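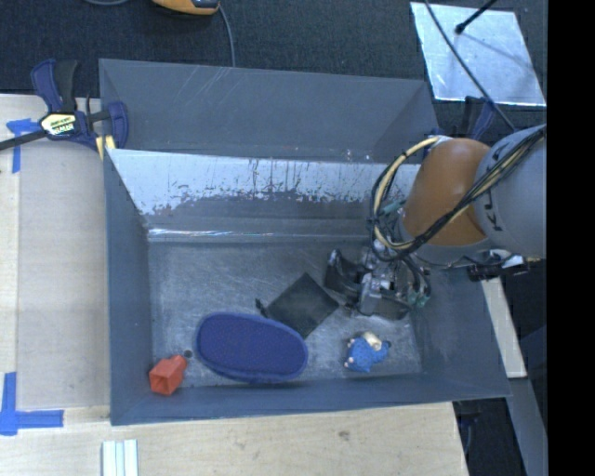 ROBOTICS / THREADS

3 min read

Bin-picking result, in small pieces, for people who asked and people who are stuck on a train.

The question: when a robot fails to grab something out of a bin, what should it do next? Most systems I've worked on answer "the same thing again, but with feeling."

Our method is called Gosling. It keeps a short memory of failed grasps and marks down the area near each one before it picks the next. I have now described the whole idea. The paper takes 11 pages.

The comparison is Vovier, our older picker, same arm, same gripper, same gray bin. Vovier scores every spot fresh each time. It has the memory of a houseplant and is fast because of it.

Setup: four things in the bin, dropped in from a box held over the middle. One try is one close of the gripper. You get 30 tries to clear all four or the round is dead.

We ran 682 rounds, split evenly. Dennis Cropper did the drops, because Dennis drops things without aiming. I aim. We found this out from my data, which we threw away.

Metal floor, lots of scratches. Scratches catch the light and the depth reading gets ideas. Vovier once spent 19 tries on a bare patch of floor. It was very sure about that patch.

Gosling went for the same patch twice and left. I was prouder of this than of my degree.

Numbers: dead rounds dropped by 40 percent against Vovier. Average tries per cleared bin barely moved. So it doesn't make a good day better, it just keeps a bad day from eating lunch.

Flat stuff is still awful. A thin black square lying flat on the floor gives the fingers nothing to get under, and remembering that you failed doesn't give you fingernails.

Soft toys are the opposite. Grab anywhere, something comes up. I'd happily publish on soft toys only, but Harish Alva reads my drafts.

Harish's objection, which is fair: the marking-down fades with time, and we picked the fade rate by hand. Set it too slow and the arm starts avoiding half the bin like it owes the bin money.

We tried learning the fade rate. It learned to forget everything at once, so we had rebuilt Vovier at great expense.

One more fair hit: tape on the table and clamps on the bin mean the bin stays put. On the Zulow line the bins arrive a bit crooked every time. Memory is stored in bin coordinates, so a shifted bin means the grudge is held against the wrong spot.

Fix for that is half written. It finds the rim first, then moves the memory over. Works in the simulator, where the rim is a perfect rectangle and everyone is nice.

Code goes up in October once Dennis renames the variables. There's one called "ugh2" and it matters a lot.

Next up is the Eltden set, all boxes, no plush. Pray for the fingers.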